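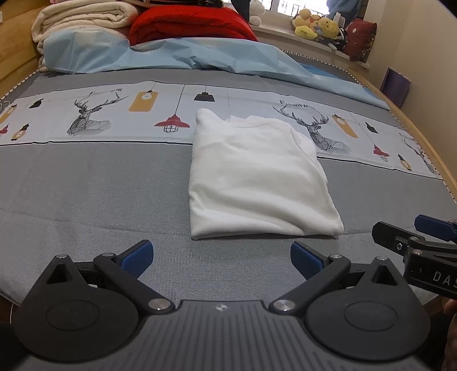 **Why do hotel sheets feel crisper than the ones in our dorm?**

Mostly weave and ironing. Hotels tend to buy percale, a plain one-over-one-under weave, and press it under more heat than any dorm dryer can manage.

# Thread Count and Other Fairy Tales

Textiles and Consumers, final project report
Mar 1, 2024

## What we set out to do

Our group wanted to know if thread count tells a shopper anything useful. We began in September with the firm belief that it did, and that more was better, having been raised by people who shop at outlet malls. The original plan also covered pillowcases, duvet covers and "the psychology of beige." Our instructor circled that last part and wrote a question mark, and we took the hint.

Thread count is the number of threads running both ways in one square inch of cloth. There is only so much room in a square inch. This did not seem to bother the seller of our most expensive sample, the Charbonneau, which claims 2000.

## Samples

We bought three flat sheets with the department's money and one with our own:

- **Pinwood**, percale, plain white, no count on the label
- **Clundine**, sateen, "hotel inspired"
- **Charbonneau**, sateen, 2000 on the label in gold
- **Ernirthorpe**, percale, from a thrift store, origin unclear, smelled like a cedar closet

The Ernirthorpe was supposed to be the joke entry.

## Method

We cut a swatch from each corner of every sheet and counted threads under a pick glass, a small folding magnifier that weavers use and that gives you a headache by the second swatch. Each swatch was counted by two people who were not allowed to talk to each other. Where they disagreed by a lot, they both did it again, in worse moods.

Next came the feel test. We set up a table outside the dining hall and asked students to rank the four fabrics by touch, with the labels covered. Then we asked a separate group to do the same thing with the labels showing.

Finally we washed everything 7 times on warm with the same detergent. The laundry room in our building has one dryer that runs hot and one that runs whenever it feels like it. We used the hot one.

## Results

The Charbonneau does not have 2000 threads per square inch in any sense that we could find with our eyes. Its yarns are made of several thin strands twisted together, and as far as we can tell, each strand was counted as a thread. By this logic a rope is a crowd.

With the labels covered, people liked the Ernirthorpe best and the Pinwood second. With the labels showing, the Charbonneau jumped to first place, and several people called it "buttery." One of them had called the same fabric "kind of like a raincoat" in the covered round, which she should not have been in, so we threw out her answers and kept the quote.

After washing, both sateens had started to pill. The Clundine also shrank enough that it no longer reached both sides of a twin XL at once. The percales wrinkled badly and otherwise held up.

## Problems

Our feel test was done with hands, and people mostly sleep on the rest of themselves. The thrift store sheet had clearly been washed many times before we got it, so it had a head start on softness. A fair rematch would need a new Ernirthorpe, and we couldn't find one for sale anywhere.

We also lost a corner swatch of the Pinwood. It was used to clean somebody's glasses and then thrown away.

## Still to do

The department wants the leftover fabric back, minus the swatches. The Clundine is being hemmed into dish towels. The receipts are in the blue folder, except for the thrift store one, which was handwritten and says only "sheet."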